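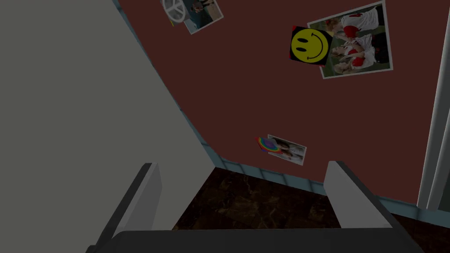 The telephone interview, and other ways to spend a morning in the airing cupboard

I have had four telephone interviews since the summer, which makes me either an expert or a warning. I'm writing this up while it's fresh, partly for anyone with one coming and partly so that I can read it back in January, when I fully expect to be doing it all again.

The first was with Volbridge, who make (I think) the software that tells warehouses what is in them. They said they would ring at ten. I had never been interviewed by phone before and assumed it would be a chat, so I took it in my dressing gown with a bowl of cereal going soft beside me. It was not a chat. The woman had a form. I could hear her filling it in, and there is nothing like the sound of someone typing for a very long time after you've given a very short answer.

She asked why I wanted to work at Volbridge. I said I'd always been interested in warehouses. I have been inside one warehouse in my life, to collect a wardrobe.

So, the first thing I'd say is get dressed. I resisted this advice for years because it's usually given by people who iron their jeans, but I do talk differently in shoes. I sit up. I finish sentences. I don't go as far as a tie, although I did put one on for the second interview and took it off again when I caught sight of myself in the oven door.

Then there's where you sit. Our flat has one room with a decent signal, and that's the kitchen, which shares a wall with next door's tumble dryer. The bedroom is quiet but drops the call if you lean. For the Clanby interview I settled on the hall, with the door of the airing cupboard open and my head more or less among the towels. The sound in there is lovely, very warm, like late-night radio. The drawback is that you can't see your notes, and you come out slightly pink.

Notes are the whole advantage of the telephone, and it took me 2 goes to work that out. They can't see you! You can have the job advert, your CV, the company's own website and a crib sheet of all your best stories spread out in front of you and nobody is any the wiser. I now stick mine to the wall at eye level. I don't write out whole answers any more, having tried it with Clanby and discovered that I read aloud like a hostage. A few words each will do. My wall currently says "angry customer, rota, spreadsheet that broke" and I could talk about any of them for a week.

Have the advert up there too. I had applied for so many things by October that when the man from Clanby opened with "So, you've seen what the role involves," I had to say yes in a confident voice and then spend ten minutes listening for clues. It was something to do with invoices. I was quite good on invoices, as it happens, but I'd have been better if I'd known from the start.

Silence is the hard part. In a room, a person thinking looks like a person thinking. On the phone they sound like a person who has hung up. With Volbridge I filled every gap, so that a perfectly good answer about handling complaints was followed by a second, worse answer, and then by some remarks about my mother's boiler. These days when I've finished I stop, and look at the wall, and let them type. If it goes on past bearing I ask, "Would you like me to say more about that?" They nearly always say no, which is hurtful but saves time.

It works the other way round as well. If you need a moment, tell them so. "Let me think about that for a second" is fine. Breathing heavily into the receiver is less so.

Pillai was the third, and the best. Small firm, proper conversation, and the interviewer laughed at the spreadsheet story in the right place. Then she asked if I had any questions for her and I said no, I thought she'd covered everything. I knew as I said it. You could feel the call sag. I've since written three questions on a card and it lives by the phone: what would I be doing in the first month, who would I be working with, and when will I hear. The last one is the only one I really want answered, but it looks bad on its own.

About money (sorry). They will ask what you're hoping for, and they'll ask it casually, near the end, as if it had only just crossed their mind. Have a figure ready. At Pillai I panicked and named one that was 1,000 less than I'm paid now, and she said "Oh, that's well within the range," very brightly. I'm sure it was.

The fourth was Grerurwood, on 25th November. It was meant to last 25 minutes and ran over, which people tell you is a good sign, though some of that was me being asked to repeat myself from inside the towels. I had shoes on. I had the advert, the wall and the card. I asked all three questions in order and wrote down the replies, and afterwards I sent a short email saying thank you, with the job title spelled correctly, having once sent one without.

Things I still get wrong: I say "absolutely" far too much. I nod, at length, at a wall. I forget to turn off the other phone, the landline we only keep for people selling loft insulation, and it went off in the middle of my greatest strength.

Volbridge said no by email, Clanby said no by letter, which I thought was rather stylish, and Pillai have said nothing whatsoever. Grerurwood want me to come in and meet the team, in person, with a short presentation. So I'll be needing the tie after all, and if anyone can tell me what to do with my hands, the comments are open.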